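Workshop notebook, romance drafts
November 8, 2024

Draft three of Clomstead, chapters 5 to 9. Josphat read the whole run last night and I did chapters 7 and 8 again this morning before he got in.

Main trouble is still the reunion. Edie Massawe comes back to Clomstead for her aunt's funeral, meets Lokitz at the hardware store on page two of chapter 5, and by the end of the chapter they have talked through most of what went wrong between them. There's nothing left for the cottage scenes to do. Josphat's note in the margin says "she forgives him in the paint aisle" and he's right.

Tried this morning: cut their first conversation down to 600 words. It was close to double that. Took out the apology, the mention of the letter and the whole bit about his brother. What's left is that he asks how long she's staying, she says until Sunday, and he cuts her a key. Reads much better. The letter now has to turn up somewhere else. I've pencilled it in for chapter 8, when the power's out.

Knock-on problems from that cut:
Ch. 6, she thinks about "what he'd said about the letter". He hasn't said it now. Fix.
Ch. 7, the brother's name comes out of nowhere. Needs a line at the funeral lunch.
Ch. 9, "for the second time that week he said he was sorry". Make it the first time and see if the scene can carry it.

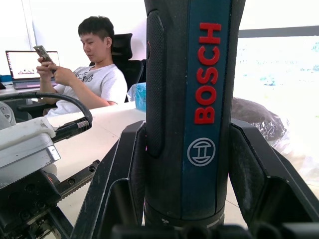 Bosch cordless screwdriver, upright.

Point of view. We agreed in April to alternate, one chapter hers and one chapter his. Chapter 7 is his, but I slide into her head twice, once on the dock and once when she's driving. Josphat marked both in green. The dock one can go. I want to keep the driving paragraph, so it moves to the top of 8 with the tense changed. He would rather lose it. Left open.

His chapters are flatter than hers. Lokitz used to play junior hockey and now he renovates cottages, and that's nearly all we know about him by the halfway point. He never wants anything except Edie. Ideas so far:
 - he's trying to buy the store from the owner and can't get the loan
 - he's been offered work out west and has to answer by Thanksgiving
 - he's building the aunt's porch and hasn't been paid for it
Josphat likes the store. I like the porch, because it puts him at the house every day and gives them something dull to argue about. We could do both if the loan stays in the background. Not the job out west, we used that one in the last book.

Dialogue pass on chapter 8. Read it aloud, him as Lokitz and me as Edie. She says "you always do this" four times. Kept one. The joke about the canoe died both times we read it. Struck. 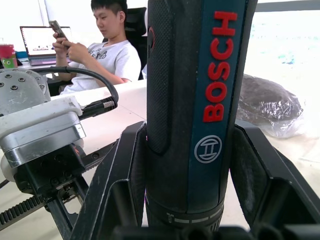
Side view, Bosch drill.

The kiss is on manuscript page 37 of this section. Too early if the letter is going in the same chapter. Josphat suggests swapping the order, letter first, then the row, then nothing until the morning. I tried it on index cards and it holds, but it leaves chapter 9 short by almost 1,000 words. The funeral lunch could fill some of that if we bring the cousin back. I'd forgotten we had a cousin.

Back cover copy. Plusard want it early for the catalogue. Current version gives away the ending of part two, and it calls Edie "feisty", which I said I wouldn't do again. Rough version for Josphat to pull apart:

"Edie Massawe is home for four days, to bury her aunt and sell the house. She hasn't planned on the porch being torn off, or on who's rebuilding it."

Needs a third sentence. He thinks it should name Lokitz. I'm not sure the name does us any favours on a cover.

To do:
TP - rewrite ch. 5 ending, place the letter in 8, check Edie's age against her graduation year (she's 33 in ch. 2 and 35 in ch. 6)
JM - ch. 7 viewpoint fixes, funeral lunch, find out what the cousin is called
Both - decide store or porch before anyone touches ch. 10

Tomás Patrício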